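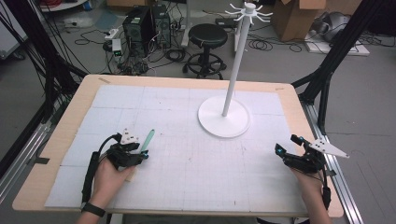
Home | Projects | Student Work | Contact

Mug Trees and Small Tables – Project Report
Obed Bawa, Thu 20 May

I picked mug trees because my kitchen has no room left in the cabinets, and I wanted to know if one could live on a work table without driving me nuts. The stand I used is a white one with a flat round base, one thin pole and a ring of curved hooks at the top. It sits on a foam mat with a faint grid, and the grid turned out to be super handy for putting the base back in the same spot (I did that a lot!).

My first layout in February was bad. I had the stand right in the middle and kept reaching around it for everything. Moving it toward the back right corner fixed most of that – the pole goes up and out of the way, and the front of the mat is free for writing and sorting.

I tried 2 kinds of mug on it. The Kirkero ones have fat handles and only just fit on a hook. The Titisow ones slid on fine, but I don't love how they look hanging there.

Things I'd still like to try: a heavier base, and hanging stuff that isn't mugs, like keys or measuring spoons. The mat is getting pretty speckled too and I should find out what cleans it. My teacher wanted a section on cost, and that's in the Wistance folder with my sketches.

Related projects
Dish Rack From Scrap Wood
A Better Spice Drawer
Labeling the Art Closet

This site uses cookies. By continuing, you accept our cookie policy.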